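Fernandes line in the 1881 census — two households or one?

oldparish_jo
Found them at last! Piece 1137, folio 132, the whole family in one house. I'm certain the lodger is the missing brother — same age, same trade, same birthplace.

mothandrust
Lovely find, but I wouldn't merge them yet. Same trade means little in a street full of coopers.

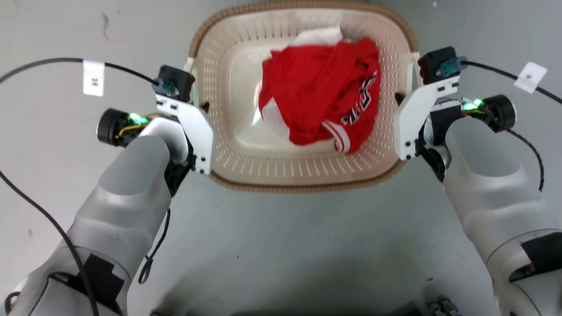 oldparish_jo
Aug 31, 2026

Fair point, but the baptism fits too! I'm off to the record office in September to see the originals.

tenpastfour
I'm with Jo. My Oker lot hid a brother as a lodger for 10 years.

mothandrust
Still want a marriage entry. Do check the burials as well, Jo.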